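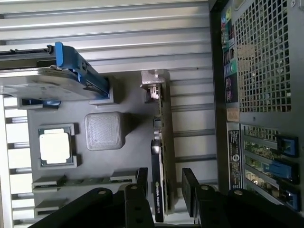

What is Brarnetti Court?
Brarnetti Court is a residential complex in the Ticona district of Zondar, built by the developer Cleler.

It has 309 flats in two blocks, joined by a covered passage. The taller block has nine floors and the lower one has eight. Most flats have two bedrooms, and those on the ground floor open to small private gardens.

History
The land was used before as a timber yard. Cleler bought it after the yard had closed and first proposed offices, but the district plan permitted only housing. Sales started in June, before the foundations were finished, and more than 1,000 people put their names on the waiting list.

Ownership
The flats are sold as leasehold. The service charge is paid twice a year and covers the lifts, the roof and the shared rooms — parking is charged separately.

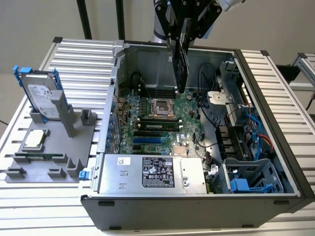
Desktop computer tower with the side panel removed

See also
Housing in Zondar
Leasehold flat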